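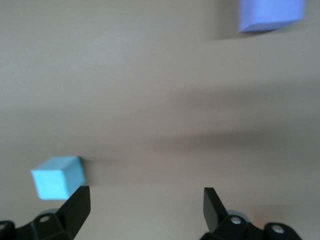

Does a slow tabletop arm need a written risk assessment if it only handles foam blocks?

It needs one before anybody reaches into its working area. The weight of the block matters very little. What the assessment covers is the arm, the fingers, the table and the person who sets things out between runs.

Print this page | E-mail this item

31/08/2025
By Margaux Lemaire

We get that question more than any other at the Flidholm bench group, usually from teams setting up a first cell with small, soft objects. The members' practice note has been revised over the summer, and the new text applies to all benches from October. The main changes are set out in this item. The full note runs to 9 pages and is in the members' folder.

Who signs what

Each bench now has one named person who keeps the assessment up to date. At the Farside site that is Tahira Bukhari. At Lecomte it is Sylvain Barbier. If the named person is away for more than a week, someone else signs in their place and the change is written on the sheet at the bench. An e-mail to the group does not count as a signature.

The assessment has to be looked at again whenever the gripper fingers are changed, the arm is moved to another table, or a new type of object is brought in. Swapping one color of foam block for another does not count as a new type. Going from foam to wood or metal does.

Speed and reach

The old note gave a single speed limit for all work. Members complained that it was too slow for unattended recording and too fast for teaching by hand, and both complaints were fair. The new note has two settings. With a person inside the marked area, the arm is limited to 100 millimeters per second at the fingertips. With the area clear and the stop button manned, the bench owner sets the limit and writes it down.

The marked area is the full reach of the arm plus the length of the gripper. Three benches had measured from the wrist and left the fingers out. Please measure again with the gripper fitted and the fingers fully open.

Placing objects by hand

Stop the arm, wait for the status light, then reach in. Pausing the program is not the same as stopping the arm, and on several controllers a paused arm will resume from a key press at the desk. Rakiya Nwachukwu has asked that we repeat this one every issue until the log sheets stop showing it.

Blocks should start well inside the table so that the arm doesn't have to work at the end of its reach. Keep spare ones off the surface unless the task calls for them.

Fingers and screws

Check the finger screws at the start of each shift and after any contact with the table. Use the driver that came with the gripper. Record the check even if nothing needed tightening, with the time and your initials. A cracked finger or bracket is replaced. Glue and tape are not accepted as repairs, including for short test runs.

Wrist cameras

A blurred picture during a fast move is normal and should not be reported as a fault. If pictures are still soft when the arm has been at rest for 10 seconds, clean the lens and check the mount. Shadows from the arm shift as it moves, so lamps should be fixed in place and their positions marked. Aurélien Moulin has a one-page lighting sheet for anyone who wants it.

Do not delete blurred recordings. Mark them and leave them in the set. We went through 257 log entries from the Nindeck bench for this revision, and the gaps where files had been removed were the hardest part to make sense of.

Incidents

Any unplanned contact between the arm and a person is reported on the same day, whether or not it hurt. Contact with the table or a block is written in the bench log and needs no separate form, unless a part has broken.

Comments on the note go to Rakiya until the end of October. Please give the paragraph number. Old copies pinned up at the benches should come down when the new one goes up.

E-mail this item | Print this page

This site uses cookies to remember your newsletter settings. Accept | Manage settings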